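Burnstead substation refit moves to second stage

29 January 2024

Replacement of low-voltage switchgear at the Burnstead substation has entered its second stage, network operator Nornido said. The first stage, completed in December, covered 224 supply points in Zillside.

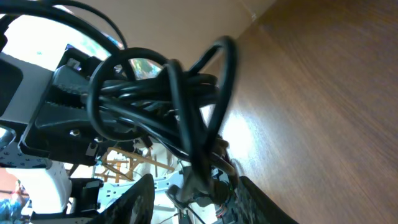 The remaining work affects around 600 premises. Supplies will be transferred to a temporary feeder, with interruptions limited to 2 hours per premises. Project engineer Chie Nomura said notices would be posted to customers before each transfer.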